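Looking after the hand grippers

Posted June 9, 2018

I've been meaning to write down how I look after the grippers, mostly so I stop working it out again every time. These are the hand-held ones, with a camera on the tool and two fingers that close when you squeeze the handle. What the camera records goes to train an arm that will later do the same job without me. Most of my hours with them go into cloth — picking it up, pulling it straight, folding it, letting go of it.

Cloth is hard on the pads. A rigid box will forgive a worn pad, but a thin black shirt will slide out from between the fingers and you have to do the whole pass over. The pads I use are blue with fine ridges across the gripping face, and the ridges do all the work. Lint packs down between them and they turn smooth long before they look worn out.
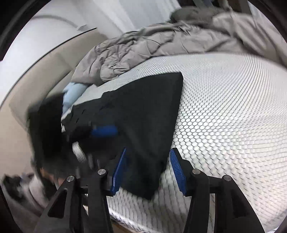 Pads

I clean them every 50 grasps on cotton and every 20 on anything fluffy. A dry toothbrush along the ridges, then a cloth with a little alcohol, then a minute to dry. I used to do it at the end of the day and the last hour of recordings was always the worst.

I change them at 3,000 grasps. Vandenberghe, who sell me the pads, say they will go longer on hard goods, and I believe them, but I don't work with hard goods. Change both fingers together. One new pad and one old pad will drag the cloth to one side as the fingers close, and it took me most of a week to figure out why my folds kept coming out crooked.

If a new pad sits proud at the tip, take it off and seat it again. Don't trim it.

Pins

The silver pins on the fingers need looking at too. I check them by holding the handle still and wiggling each finger sideways. A little play is normal. If I can hear it click, I pull the pin, wipe it and put it back with one small drop of oil. One drop. Any more gets onto the pads and then onto the laundry, and I have a gray pillowcase that proves it.

Linnea Hellström, who runs the second pair when we record together in Wukthorpe, likes hers stiffer than mine. We tried swapping once and both did badly, so now each pair has a strip of tape on the handle and stays with its owner.

Two pairs at once

Working a pile with two grippers is faster on big pieces, but it brings its own upkeep. The fingers knock together. I look at the edges of the frames after every session, above all the thin parts around the cutouts, which is where Stilen's frames cracked on me last year.

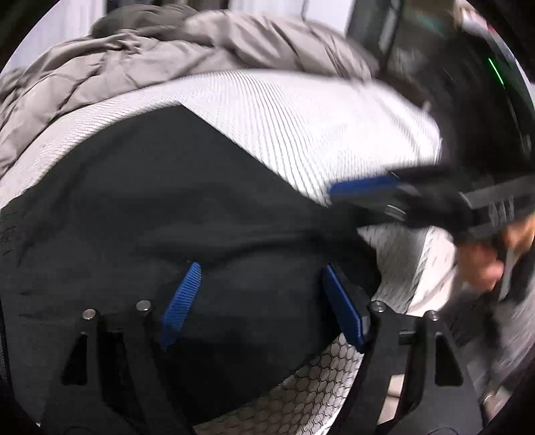 The other thing is timing. Both cameras have to agree on the clock or the recordings are no use as a set. I start both in Trakus, clap the two sets of fingers shut together in view of both cameras, and go. At the end I do it again. If the start and end claps don't line up within 20 milliseconds, I throw the session out. That hurts after 200 grasps, but I kept a few bad ones early on and spent longer trying to fix them than it would have taken to record them over.

Lens wipe goes last, with a clean cloth that has never been near the oil. Then both pairs go in the case with the fingers open, so the pads don't take a set overnight.

I still don't have a good answer for zippers. They chew the ridges at the tip and I lose a pad early every time. If you've found a pad that holds up to them, leave a comment with the part number.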